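Accueil > Forums > Robotique > Apprentissage par démonstration > Faire un lit en téléopération : les draps

Dernière mise à jour : septembre

**mirabelle_k**
Bonjour à tous. On travaille sur la tâche « refaire le lit » avec des mains à cinq doigts, en téléopération avec gants. On en est à 71 démonstrations. Le pliage des serviettes marche bien, mais avec le drap la politique apprise s'arrête souvent au moment de saisir le bord. Vous découpez la tâche ou vous enregistrez tout d'une traite ?

**Prarngate**
Découper. Chez nous : saisir un bord, lever, poser, lisser. Chaque morceau a son étiquette. On a eu 500 démos d'une traite l'an dernier et on en a jeté la plus grande partie.

**tolva71**
Pas d'accord avec Prarngate. Si tu découpes, l'opérateur remet les mains en position neutre entre deux morceaux et le robot apprend ces arrêts. Sur un drap c'est gênant, le tissu retombe pendant la pause.

**Prarngate**
On coupe après l'enregistrement. L'opérateur ne s'arrête pas.

**tolva71**
D'accord, dans ce cas ça se défend. J'avais compris autre chose.

**Cosimo Amato**
Il faudrait voir ce que voient les caméras. Avec un grand tissu clair, la tête ne distingue pas toujours le bord.

**mirabelle_k**
Une vue de tête et une vue de poignet, même séance :

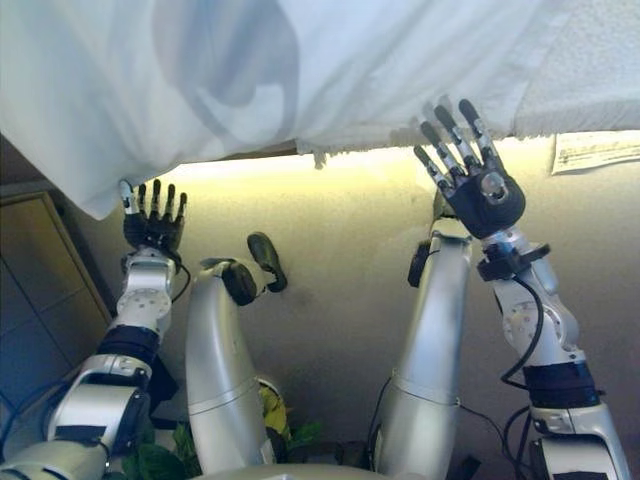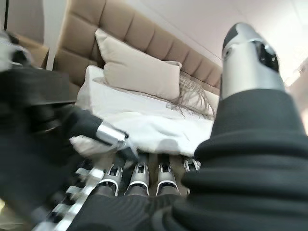

Pour l'instant la politique reçoit la tête et les deux poignets, tout à la même résolution. L'opératrice, elle, n'a que la tête dans le casque. Elle me dit qu'elle travaille beaucoup à l'estime dès que le tissu monte, et qu'elle referme les doigts un peu au hasard.

**Cosimo Amato**
Alors je commencerais par là. Si elle n'a pas le poignet dans le casque, elle fait des gestes que la politique ne peut pas relier à ce qu'elle reçoit. Mets-lui au moins un poignet en incrustation, en bas à droite.

**nekard_fr**
On a essayé l'incrustation. Deux personnes sur cinq ont eu la nausée au bout d'une demi-heure. Un petit écran posé à côté passe mieux, mais il faut enlever le casque et piloter sur moniteur.

**Prarngate**
Pour les bords, j'ai fini par guider les bras à la main, sans gants ni casque. Moteurs en compensation de gravité, une personne par bras. C'est lent, mais les saisies sont propres.

**tolva71**
Et les gens se retrouvent dans le champ des caméras. Tu les masques comment ?

**Prarngate**
Je ne garde que les trajectoires. Je les rejoue ensuite sans personne autour et j'enregistre les images à ce moment-là.

**tolva71**
Avec un drap, le rejeu ne donne jamais deux fois la même chose. Pour une boîte, oui. Pour du tissu j'ai des doutes.

**Prarngate**
Je trie. Sur 121 rejeux j'en ai gardé un peu plus de la moitié.

**mirabelle_k**
Merci. Je vais tenter le moniteur avec un poignet affiché, refaire une série et couper après coup. Le guidage à la main attendra, on n'est que deux le matin.

**nekard_fr**
Pense à noter qui pilotait pour chaque démo. Chez nous les écarts entre opérateurs comptaient plus que le découpage.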